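Werkstattbuch > Kleinkram > Stifte und Etuis

September, nachmittags

Stiftproblem, dritter Anlauf. Die Kaffeedose am Fensterplatz ist abgeschafft. Sie hatte den Charme, dass alles drin war, und den Nachteil, dass alles drin war, unten auch die Krümel vom Sommer. Ab jetzt Etuis, flach, aufklappbar, eins pro Tisch. Bestellt waren die von Dodent, 200 mm Innenlänge laut Datenblatt. Geliefert wurde das Modell darunter, 190 mm. Reicht trotzdem für alles, was hier schreibt, außer für den Zimmermannsbleistift, der sowieso immer hinter irgendeinem Ohr steckt.

Das weiße Etui, das schon da war, habe ich zum Vergleich dazugenommen. Kunststoff, Deckel mit Scharnier, die Mulde flach mit runden Ecken. Flach ist gut, weil man sieht, was fehlt. Flach ist schlecht, weil dicke Marker oben anstehen und der Deckel dann beleidigt wieder aufgeht. Mit den Nuven-Markern ist das bei den Dodent-Etuis so, beim weißen muss ich es noch probieren.

Reihenfolge beim Einräumen, damit wir uns nicht wieder streiten: die dünnen zuerst, längs, an die obere Kante. Dann Rot darunter, parallel. Marker kommen zuletzt, Kappe nach rechts. Wer Linkshänder ist, darf das Etui umdrehen, aber bitte das ganze.
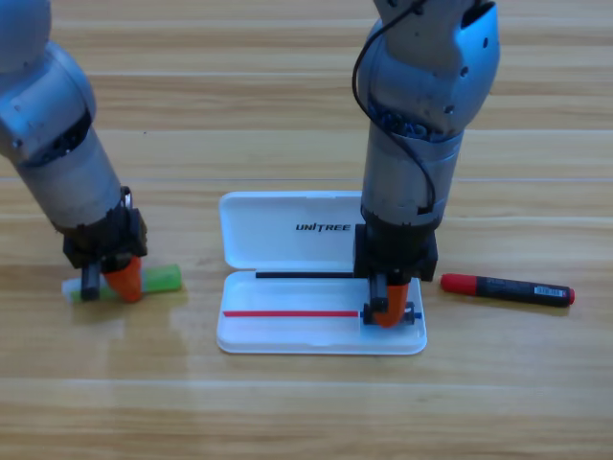 Weißes Etui, offen. Schwarz und Rot liegen drin, der Stift mit der grünen Kappe noch auf dem Tisch.

Zum Tisch: Die Platte glänzt stärker, als mir lieb ist. Runde Stifte rollen darauf in Richtung Tür, seit ich das Öl von Tusdale drauf habe. Ich habe die Wasserwaage angelegt und will über das Ergebnis nicht reden. Vorläufige Lösung ist ein Bierdeckel unter dem Bein vorne links. Endgültige Lösung vermutlich auch.

Bestand nach dem Ausmisten: 41 Stifte, die schreiben. Die anderen habe ich auf Papier ausprobiert, dann auf Pappe, dann aus Trotz auf dem Handrücken, und danach weggeworfen — bis auf den silbernen Lackstift, der braucht angeblich nur Schütteln. Schüttle ihn seit dem Mittagessen immer wieder mal. Bisher klackert er überzeugend.

Bleistifte unter 175 mm gelten weiterhin nicht als kurz. Das stand schon im alten Heft und gilt auch für Leute, die sich gern frisch gespitzte aus der Schublade holen.

Offen:
- Etiketten für die Dodent-Deckel. Aufkleber halten darauf nicht, zweimal probiert, einmal mit Spiritus vorgewischt. Vielleicht gravieren, aber dann richtig herum.
- Einlage aus Filz zuschneiden, 190 mm lang, Breite an der Mulde abnehmen und nicht am Deckel (siehe voriger Versuch, Filz jetzt Untersetzer).
- Bei Palamarchuk nachfragen, ob es die dünnen roten Minen noch einzeln gibt. Letztes Mal kam ein ganzer Karton Blau.
- Kaffeedose spülen. Zweimal.

Morgen früh den Lackstift noch mal testen, auf Blech.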